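Kultovar Side Table: two winters of tea, books and elbows

Posted January 14, 2021

I have been meaning to write this one up for ages, and a few of you have asked after it in the comments, so thank you for your patience. I wanted to live with the table properly before I said anything. It's very easy to love a piece of furniture in its first week, when it still smells of the box and you're walking round it with a duster (I was!), and much harder to say something useful about it.

So, the Kultovar. We bought ours to replace a nest of tables that had come down through the family and had reached the stage where you had to warn visitors which one to lean on. I wanted something low, light in colour and big enough for more than one person to use from the same sofa. I looked at the Tralemum as well, which is the one everybody seems to recommend, and it is a lovely thing, but it has very sharp square corners and I have shins. The Kultovar has a rounded edge the whole way round and that more or less settled it for me.

It arrived in 2 boxes, with the legs in one and the top in the other, and naturally the legs came first. They sat in the hall for several days looking forlorn. When the top finally turned up I put the whole thing together by myself on the rug with a cup of something and the radio on. The instructions are all drawings and one of them is frankly baffling (the one with the washers, if you have it, you'll know), but it goes together in the order you'd guess. Do keep the little spanner. The legs want tightening again after a month or so, and ours have needed it 3 times altogether.

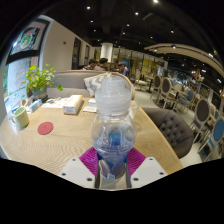 Now, the surface. The finish is an oil, and you are told to leave it alone at first so it can harden off. I was good and waited, and I do think it paid me back. We are not a careful household. We have had tea on it, gravy, candle wax, a good slosh of squash and the contents of a vase. Nearly all of it has wiped away with a damp cloth. The candle wax took some patience and the back of a butter knife, and there's a faint mark if you crouch down and catch it in the evening light, but I've stopped crouching down.

Hot mugs are the one thing I'd be strict about. I left one straight on the wood in the first winter and it made a pale ring that stayed for weeks. In the end I gave it a rub with the Punirico wood oil, the small tin, and it went away almost completely. I've done the whole top with it every April since we got it, and it brings the grain up beautifully. One tin has lasted me all this time. Since the ring we have been a coaster family, and people do get used to it surprisingly fast.

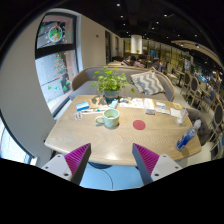

Mug, red coaster and a rather leafy plant on the pale wood.

Plants are worth a mention too. I always have one out, and I lift the pot when I water it and dry underneath before it goes back. It's a small faff but I got out of the habit once with the old tables and regretted it. A saucer helps, though I can never find one that fits.

What don't I like? The height, a bit. It's fine for reading and drinks, but if you're hoping to eat your supper off it you'll be bent over like a question mark. It's also heavier than it looks, so hoovering underneath is a matter of shuffling it along with a hip. And I do wish it had a shelf. I have a great many magazines, and they now live in a heap by the fire and are a source of comment.

I should say something about the shop as well. We ordered through Woldegiorgis, who are a small outfit and answer the telephone, which made me like them before anything had even been delivered. One of our legs had a chip near the foot and they posted a new one without any fuss or asking for the old one back. The old one is in the shed, in case. Delivery was slow, as I say, but they rang to tell me it would be, and I can forgive a lot for a phone call.

Would I buy it again? Yes, I would, and I'd probably buy the same colour, though I did wobble over the dark one. If you eat at your sofa every night, look for something taller. If you mostly want somewhere to put a mug, a book and your feet when you have the house to yourself, I think you'd be very happy with it. Do order the oil at the same time and save yourself the second lot of postage, as I didn't.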